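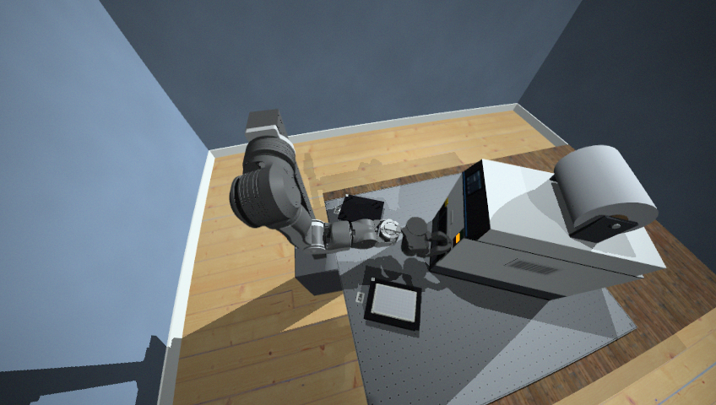 Well, I didn't expect to spend my evening outside Mollby town hall, but off I went with my notebook and a very flat bottle of lemonade! People had come to complain about the council's plan to scrap the district vote in September, and they were loud about it. Beatrice Mbwambo, who lost her seat by 23 votes last time, got the biggest cheer when she climbed onto a bench and told the mayor to "leave our ballots alone".

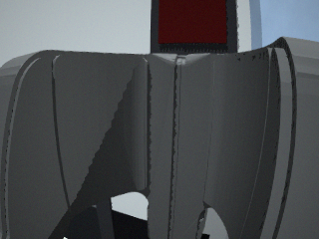

MOLLBY, June 23, 2022 – I did try to get a word with the mayor, Carola Kettler, but her office sent me two lines by email saying the vote costs too much and the matter is still open. Lama Twal, leader of the opposition group, wants a full debate first (she has 157 signatures so far, and was still waving her clipboard at me when I left for the bus). Councillors meet again in five days, and I'll be in the public seats.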